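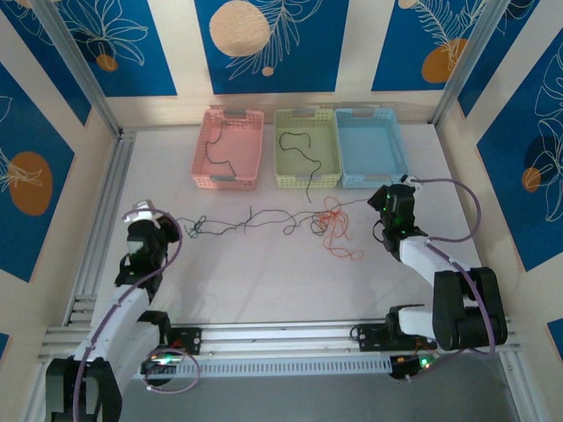 Retreats > Talks > Speaker notes

1. Opening (slow down)

Welcome everyone. Phones off, mine too. Say how long I have been meditating: 11 years, with 230 hours of it spent planning dinner. Wait for the laugh. If none comes, call it silence and bow.

2. The breath

Kirov method first, short version. Count to ten, lose count at four, start over. Do NOT tell the Nanado story, it runs long and I come out of it badly.
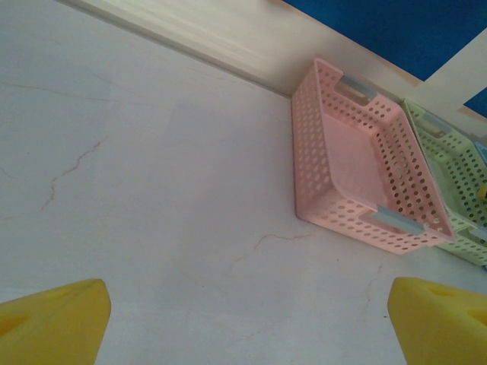 3. What a teacher is for

Mthembu lineage, 40 years of patient people telling impatient people to sit down. My first teacher gave me one instruction and then went to lunch. I was furious until December. Pause. Sip water.

Read the line about effort from the Wolon handbook, page marked.
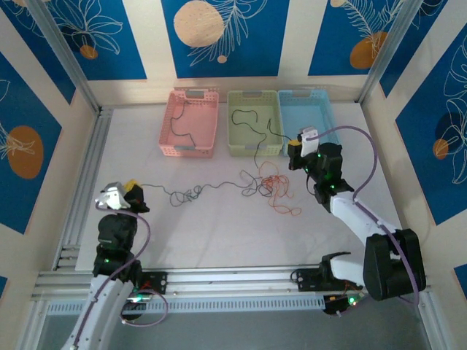
Trygve Myklebust wrote in the margin that effort was never his trouble, it was stopping, and could I please say so before the bell this time. Fine. Say so before the bell.

4. Sit together, then questions. Bell is under the chair.

Get our newsletter: one letter a month, unsubscribe whenever you like.

Contact | Copyright Wolon Retreats | Back to top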